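Mandex peg tasks – read me before you use the failure set

Hi! This is the readme for the peg and slot recordings we made on our two-armed robot at Zirwood. Most people who download it want the clean runs, and they're in the folder called good. This page is mostly about the other folder, stalls, and the fault that filled it up.

There are 2,176 episodes all up. Of those, 116 ended with the right hand stopping partway through a reach and refusing to let go of its last command. I've kept every one of them because they're pretty handy if you work on fault detection, and because I spent most of November staring at them and would like somebody to get some use out of it.

What happens is this. The hand closes on a part, or gets near one, and the finger position readings freeze. The arm keeps moving for a bit on stale numbers, then the watchdog notices and halts the lot. In the worst case the arm kept going for 300 milliseconds, long enough to push the fingertips down into the board and crack a plate. I was standing a bit too close for that one. After that we moved the stop button to the operator's side of the table and made it a rule that no one reaches in to tidy parts while the arms are powered, even if they look parked. 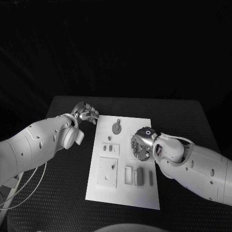
My first guess at the cause was the hand firmware, and I was wrong. I'd been trusting the ring light on the back of the hand to tell me the hand was okay, and it's no good for that. It glows when the hand has power, so in our stalls it stayed lit the whole way through while the data link underneath was dropping out. Please don't label anything healthy off that light! The real trouble was a connector inside the right wrist working loose when the palm turned down, and it took me ages to catch because it seated itself again as soon as the arm went home.

The fix was a locking connector from Vuveck plus a bit more slack in the cable. We also changed the controller so it stops if six readings in a row come back identical – crude, but it works. I haven't seen a stall since, though we've only done short sessions.

What's in each stalls episode
joint positions for both arms and both hands
head camera video
watchdog log, with the halt time
a one-line note from me, some of them grumpy

Things to watch for
Timestamps in the finger readings carry on during a freeze, so check the values, not the clock.
The cracked plate was swapped for a new print and the hole is slightly tighter.
Left hand data is fine throughout as far as I know.

Loading scripts are in tools. They were written for the Hrytsenko format, so older viewers will complain about the colour channels. You can ignore that.

If you find a stall I've filed under good, open an issue with the episode number and I'll move it over.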